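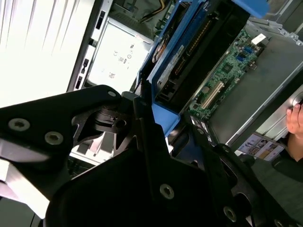 差出人: Kwan-ho Chien
宛先: Jutmont 分解セル ML
件名: Re: [jutmont-cell] ドライブキャディ把持中の保護停止

日曜に報告した件の続報です。ログの切り出しと再現試験が済んだので、現時点で言えることを書きます。

> 青いキャディを掴んで引き上げる工程で保護停止が出ます。
> 停止後、グリッパは閉じたままで、キャディが斜めに
> 噛んだ状態になります。力の閾値を上げれば通りますか。

閾値は上げないでください。現在の設定は90 Nです。停止は閾値が低いためではなく、引き上げ方向がベイのレールに対して傾いているために起きています。ログでは、Z方向の力が立ち上がる前に横方向のモーメントが増えています。レールの片側だけに荷重がかかり、そこを支点に噛み込む形です。閾値を上げた場合、先に壊れるのはキャディの爪かベイの板金です。

傾きの原因は、筐体の姿勢推定にあります。Vasilius側の設定ではなく、こちらのVasiliu(姿勢推定ノード)が、筐体を置き直した後も前回の変換行列を保持していました。更新要求は届いていますが、タイムアウトが1000 msで、応答がそれを超えると古い値をそのまま返します。警告はデバッグレベルにしか出ません。この挙動は不具合として登録しました。

再現条件は次のとおりです。

・筐体を横倒しで作業面に置き、側板を外す
・姿勢を一度取得した後、筐体の角度を変える
・Vasiliuに負荷をかけ、応答を遅らせる
・把持と引き上げを実行する

9回の試行のうち2回で停止しました。残りは応答が間に合い、正しい姿勢で動いています。

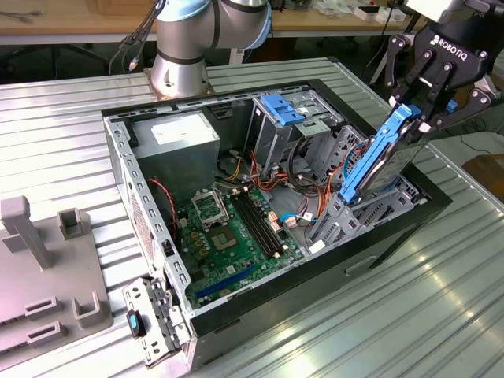
Zatar: 停止そのものより、停止後の復帰手順のほうが気になります。グリッパが閉じたままで筐体を手で押さえに行くと、復帰時にアームが動いた場合、指を挟む位置に手が入ります。手順書には「筐体を押さえて解除」としか書かれていません。

指摘のとおりです。手順書の該当箇所は取り下げます。改訂版が出るまでは、保護停止の後は次の順で扱ってください。

1. 非常停止を押し、アームの駆動を切る
2. ペンダントの表示で駆動断を確認する
3. 筐体内とグリッパ周辺に手がないことを声に出して確認する
4. 非常停止を解除し、低速モードでグリッパだけを開く
5. アームを退避させてから、手でキャディをベイに戻す

4の途中で筐体に手を添えないこと。キャディが落ちても構いません。ドライブは廃棄対象なので、落下による損傷は記録だけ残せば足ります。

暫定対策として、Fellelusの工程スクリプトに、把持の直前で変換行列の時刻を確認する処理を入れました。古い場合は把持に進まず待機します。ブランチ名は pose-stamp-check です。横方向モーメントの監視も追加する予定ですが、しきい値を決めるデータがまだ足りません。停止が出た方は、ログを消さずに共有フォルダへ置いてください。再起動すると力覚のバッファが消えるので、保存は電源を切る前にお願いします。

Chien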